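Someone shot out the window of Skomadach at 2 in the morning, and by breakfast all of Herrera Street had heard nine bangs, apart from Nana Abubakari, who had heard ten and was sticking to it.

"One was a car door," said Sergeant Bustos.

"Then somebody shot a car door."

He wrote this down - it was the best statement he'd had all night.

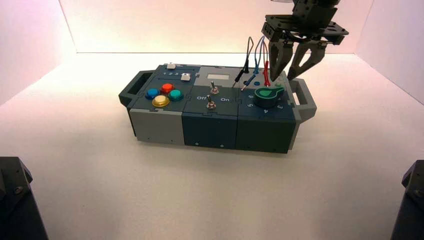 Across the road, Yannick Bouvier was telling a reporter he'd thrown himself over his wife. His wife, Chaimae, had been at her sister's since November.

Bustos turned to a clean page and crossed over to ask him who he'd landed on.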